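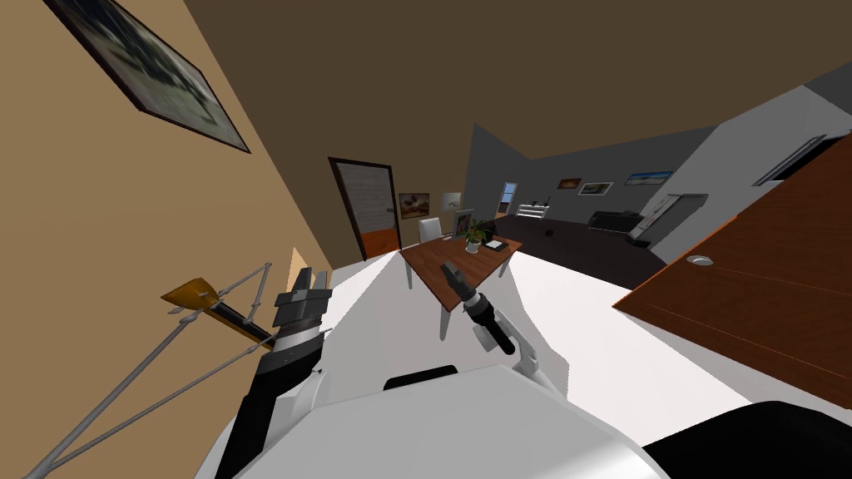
*Fig. 1. Simulated apartment, two-armed robot. Note the tilt of the view and the two different grippers.*

## Notes 6: Gathering examples in simulation

Emerson Furtado, January 30, 2024

Last time we finished behavior cloning and left open where the demonstrations come from. The usual answer is "we'll generate them in sim." I want you to be suspicious of that answer.

**What counts as an example.** One episode is a stream of views, joint readings and commands, plus a task label. Our running case, the Kuner set, has 4,000 episodes. Before you get impressed, ask how many rooms they cover. Kuner has 40. A learner that sees the same dining table and potted plant a hundred times has mostly learned that table.

**Who drove the robot?** Kuner mixes two sources:

- 356 episodes driven by a person with hand controllers
- the rest replayed from those by a script that shifts the start pose and a few objects

The scripted ones are cheap. They also copy every bad habit of the driver, including long pauses before a grasp. I would not call them new data, whatever the table in the report says.

**Views.** Look at Fig. 1 again. The walls and floor lines slant steeply, and the robot's own white shell takes up the lower part. If every training view is level and the test views are not, expect trouble. Random tilt during rendering is the standard fix — I have yet to see a good argument for any particular range.

**Grippers.** The left one has ridged, blocky jaws and the right one has two narrow fingers. Store which hand acted in each episode. The Astby set left this out and 136 episodes had to be thrown away.

**Success labels.** These come from a check in the simulator, such as "object within the target zone at the last step." An object knocked into the zone by an elbow passes. Watch a sample yourself before you trust the rate.

### For next time

1. Read the Bezerra report, sections 2 and 4. Skip the sales pitch in section 1.
2. Pick one claim in it about transfer to a real robot and write down what test would prove it wrong.
3. Split Kuner by room and retrain. Bring both scores, even if they look bad.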